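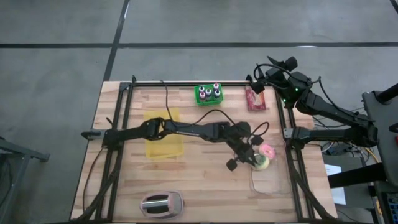
I have been trying to get rid of the dining table for most of the winter, and last week I gave up and decided to refinish it. It came with the house in Werkcombe, it seats more people than we ever have over, and the varnish had gone orange and sticky in the spot where the sun comes in. My plan was to strip it, sand it, and stop there. I like a top where you can see the separate planks, some pale tan, some cream, a few with that pinkish-brown color, and no stain trying to pull them all to the same shade. Ours turned out to have less variety than that under the varnish. It is mostly one yellowish tan with a single darker board near the window end.

The stripping took two evenings. I used a gel from the hardware store and a plastic scraper, and I kept the garage door open the whole time, so it was cold. The gel says to wait half an hour. In a cold garage it needs longer than that. The first pass I scraped too early and ended up with a gummy mess that I had to go over again. The second evening I covered the gel with plastic wrap and went in for dinner, and when I came back it lifted off in sheets.

Sanding was slower. I started at 80 grit, then 120, then 180. I had bought a box of 400 grit pads as well, because a video said to, but Abhishek Joshi from the end of our street told me to leave them alone if I was going to oil the wood. He said very fine sanding closes up the surface and the oil sits on top. He has done his kitchen counters and both his desks, and they look good, so I took his word for it. The pads are still in the box if anyone nearby wants them.

One thing I would do differently is take the legs off first. I left them on to save time and then spent most of Sunday on the floor with a folded piece of sandpaper, trying to get into the corner where the leg meets the apron. It was four bolts a side. I could have had them out in ten minutes.

I also found a split running in from one end, 5 inches long, that the varnish had been hiding. I worked glue into it with a piece of dental floss and clamped it overnight with a scrap board on each edge. It closed up well enough that I can feel it with a fingernail but have to look for it.

For the finish I used Zusau hard oil, two coats, wiped on with an old T-shirt. The can says to wait a day between coats. I waited two. The first coat raised the grain a little, so I went over it lightly with a used 180 sheet before the second. Please lay the rags out flat outside to dry when you are done. They can catch fire if you ball them up, and I had forgotten that until I read the back of the can.

Cost so far: gel, sandpaper, oil, and a new respirator cartridge. I already had the sander, an old Kondo that was my father-in-law's and weighs a ton. A new table in the size we wanted was going to be a lot more than that, and we would still have had to find someone to take this one.

It is back in the dining room now with nothing on it. The oil needs a couple more weeks to harden, so we are eating in the kitchen until then. In March I want to start on the chairs, which have the same varnish and a lot more corners. If you have stripped spindle chairs and found a way that doesn't involve a toothbrush, leave a comment.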